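Notebook, bin picking cell: equipment plan for next year
24 November 2024

Went through the list of what we need to buy before the budget sheet closes. The arm stays. Money goes to the fingers, the bins and the cables, in that order.
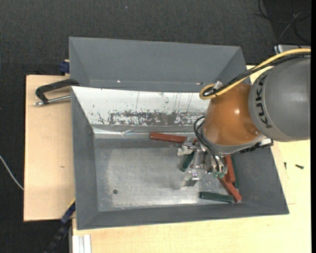

Océane Gauthier thinks the order is wrong and wants the cables first. Her point is that a finger can be swapped in a few minutes, but a damaged hose or cable stops the cell until a new one comes in, and the hoses bow out beside the gripper where they could catch on a bin wall. She would put a proper dress pack at the top of the list and let the fingers wait until July.

I partly agree. Moved the dress pack up to second place. Fingers are still first, as the long blocks close to the back and side walls are the ones we plan around, and the finger tips need room next to a wall.

Quotes so far:

Fingers. Liltton will machine a narrower pair to our drawing for 252. They want the drawing in STEP and a note on which faces matter. I would order 2 pairs so we have a spare set. Ask if the price drops for the second pair.

Dress pack. Bollby quoted 3,945 with brackets, guide and fitting on site. That is most of the money. Asked them to split out the fitting, we can probably do that part ourselves. No answer yet. The quote assumes the present cable lengths, so somebody has to measure from the base to the tool flange with the arm stretched all the way out. Do this before we reply.

Bins. The sloping walls are right and I want to keep the shape. The white back panel is flaked and worn along the lower part, and that goes on the list as a replacement. Ghauri sells sheet cut to size at 139 each. Matte finish, please, for both the panel and the floor if we redo the floor. Bare metal gives bright patches under the lights and I don't want to pay for new lighting to fix a surface problem.

Clamps. Clamping to the wood is fine for trials. For the budget I put in a line for a fixed base plate with dowel pins, so a bin can come off and go back in the same place without a new calibration. No quote. Fakance does this kind of plate but their form wants a drawing first, same as Liltton. Make both drawings together.

Not buying: second gripper, new camera, a third bin. Discussed the camera again. If the matte panel helps, we leave it out for the whole year.

Open points
- Cable length, arm stretched out (me)
- Drawing for fingers and base plate (Océane)
- Bollby, price without fitting
- Delivery time on the fingers, Liltton gave none
- Whether blocks count as consumables or go on the equipment sheet

Next entry when Bollby writes back.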